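Moving a sourdough starter across the country - worth it?

dasance_baker
Posts: 258
Joined: August 2018

Hi all, long time reader and finally a question of my own. We're moving from Povholm to Miltatow in May, 570 miles by car, and I've had the same starter going since before my youngest was born. My husband thinks I should just leave it behind and begin fresh when we get there. Would you bother bringing it? And if so, do you feed it on the road, or let it sleep in the cooler? I'd love to hear from anybody who has done a long drive with one.

ryeandshine
Posts: 2000

Oh, bring it, of course you should bring it! I drove mine to my sister's two summers ago and it rode along in a cooler with the sandwiches. Feed it stiff the night before (more flour than you'd think, like a soft dough), leave plenty of headroom in the jar and don't screw the lid down tight. I learned that last part the hard way and my back seat smelled like beer until Christmas.

wysocka_mill
Posts: 20

I'll be the grump here and side with the husband. Whatever you bring is going to change anyway once it's eating new flour and living in a new kitchen. A fresh one takes a couple of weeks and you'll have your hands full with boxes. Dry a little on parchment as a backup if you're feeling sentimental.

ryeandshine

Well, I don't agree that it changes all that much. Mine still has the same sour apple smell it had in the old house, and I switched flours twice. But yes to drying some, that's good advice whichever way you go.

dasance_baker

Thank you both, this is so kind. I think I'm going to do the stiff feeding and the dried flakes too - I can't quite bring myself to leave it. The kitchen is the last room we'll pack, so I can bake right up until the end. 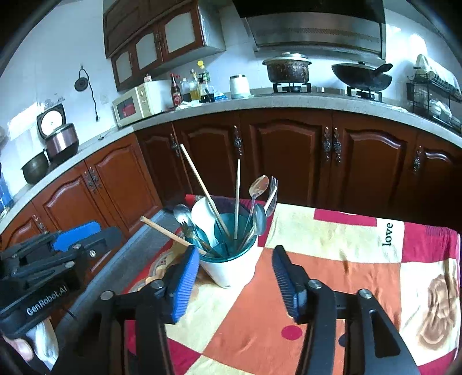 I did want to ask about the dried flakes, though. Do you crumble them before you put them away, or keep the sheets whole? And does a paper envelope do, or should it be a jar?

wysocka_mill

Crumble, then a jar. Paper lets the damp in. Make sure they snap when you bend them, otherwise give them another day. And fine, I hope the wet one makes it too.

ryeandshine

Let us know how the first loaf in Miltatow comes out!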